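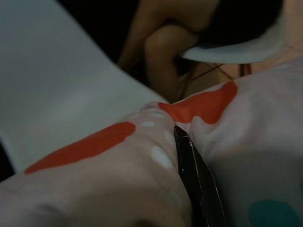
To: manipulation-eval list
From: Brumdale Test Group
Date: Jul 28, 2022
Subject: Re: Finger comparison on soft goods, interim results

Dear list members,

In reply to the question raised on this list after our March summary:

> Your summary gives one success rate for both finger types.
> Could the group report the narrow blade and the padded
> finger separately, and say whether the wrist camera was
> used in both cases?

The figures are now available by finger type. The comparison covers 269 grasps on printed cloth and pillows, all in furnished rooms. The narrow blade finger, supplied by Bumex, completed 171 of these before the padded finger from Trodusine was fitted for the rest. The controller settings were the same for both, and the wrist camera was running throughout.

The blade failed to hold the cloth in 16 grasps. The padded finger failed in 42, most of them on thin fabric lying flat, where the pad slid over the surface and did not gather a fold. Once a fold had formed, we found little difference between the two.

Two-arm handling of pillows was scored separately and is not part of the figures above. In that task the arms press from opposite sides, and the result depends more on the timing between the arms than on the shape of the finger. We ask members not to combine the two sets of results.

The wrist view is of most use in the last stage of the approach – the printed pattern gives the tracker something to follow as the cloth folds. The head view remains better for placing an item on a chair, as the wrist view is often filled by fabric at that point.

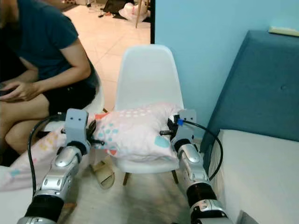
Seidu Appiah asks whether the 42 failures would fall if the padded finger were closed at a lower speed, and whether the Ogbonna controller allows this without a change to the arm settings. The controller does allow it. Closing speed is set per gripper, and a slower run with the padded finger will be added to the next set.

Members who wish to receive the grasp logs should write to the list address and state which finger they require.

Brumdale Test Group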